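Budget for a small arm to stamp packing sheets, what am I forgetting?

Posted in: Small Shop Equipment > Automation
3 replies

Tala Qudah
I sell stationery sets from home and every order goes out with a hand-stamped sheet. Hearts and smiley faces, purple ink, small stamps with a round handle. It's all done at a desk by the window with the paper turned at whatever angle is comfortable. In June I had 144 orders and I expect more in the fall, so I'm pricing a small desktop robot arm to take over the stamping.
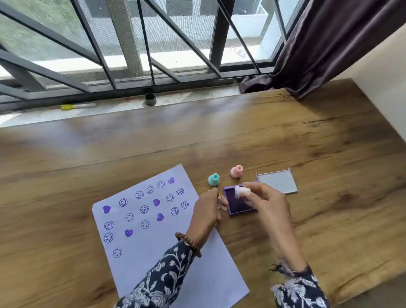

The rows don't have to be straight. Customers like them uneven and I would want to keep that. What I do need is for the stamp to get inked properly before each print, the right stamp to get picked up, and the sheet to be swapped when it's full.

I have one quote so far, from Mamico, for 2,537 dollars. It covers the arm, a two-finger gripper, a controller and the basic software. It doesn't cover setup. I have a total of 3,000 set aside. Is that realistic, or am I going to find out there's another thousand in parts I didn't know about? I have no programming background but I can follow instructions.

Anas Awad
The arm is usually the part people price correctly. The rest of your 3,000 has to cover these:

1. A stamp holder. Loose stamps standing on a desk are fine for a person and bad for an arm. You need a block with a pocket for each stamp so it's in the same spot every time. If you can get one printed locally this is cheap. Get two, one will crack.

2. A fixed place for the ink pad, with the lid off and stored somewhere else. A pad that slides a little each time it's pressed will be well out of position by the end of a sheet. Also budget for more ink. A machine re-inks before every print whether it's needed or not.

3. Something to handle short, rounded handles. I'm going by your photo, but the stock gripper fingers will be flat and those handles look rounded, so they may twist when pressed. Ask Mamico if they sell soft finger pads and what a set costs.
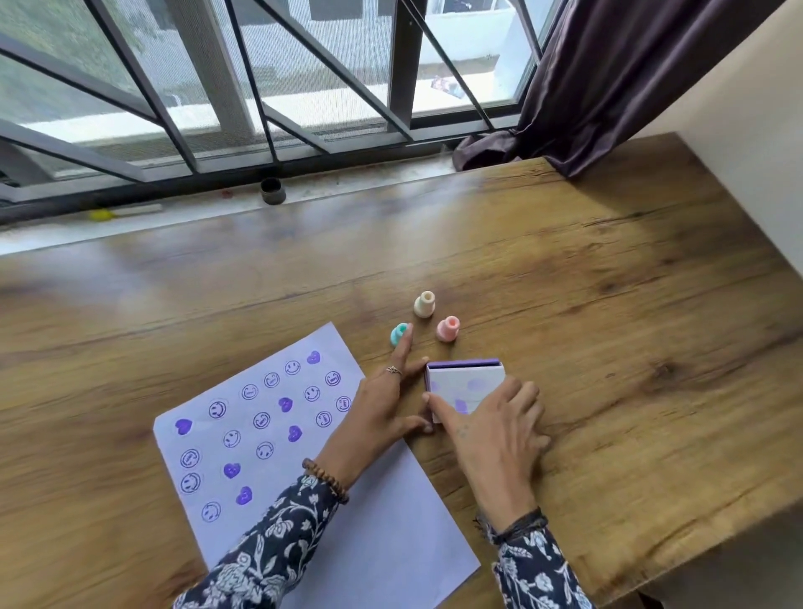 4. A paper stop. Two strips in an L shape screwed to a board, and you push the sheet into the corner. Swap sheets by hand for the first few months. An automatic feeder could easily cost you more than the whole amount you have left.

5. Pressure. Cheap arms go to a position and don't feel the paper. Hearts are the harder ones because they're solid, and you'll see speckles if the press is light. A spring under the board or a spring mount on the stamp helps a lot. Test this before you pay for anything fancy.

6. Your time. I'd plan on five evenings to get the first sheet you'd be willing to mail.

I would also ask for the return terms in writing. Khalaf let me send an arm back after 29 days and charged only shipping, but I had to ask for it before ordering.

For uneven rows, you can have the program shift each print by a small random amount. It's a couple of lines and whoever helps you set up can do it.

grarby_fan
Just get a Grarby they're way cheaper

Prustadside Print Room
Before you buy, work out your minutes per sheet by hand. Time ten of them on a normal Wednesday, including inking. We did this for a similar job (loyalty cards, one stamp each) and found the stamping was less than half of it. The remainder was drying, folding and putting things in envelopes, and an arm wasn't going to help with that at our size.

If you still want to go ahead, I agree with the list from Anas, except that I'd do the holder and the paper stop first and use them by hand for a couple of weeks. You'll find out if the layout works and you'll have spent very little. One more cost he left out is a solid surface. An ordinary desk may shake when the arm moves fast. We ended up buying a bench.

Tala Qudah
Thanks, I hadn't thought about the pad moving. I've asked Mamico about the finger pads and the return terms and will time some sheets this week. Leaning toward making the holder first.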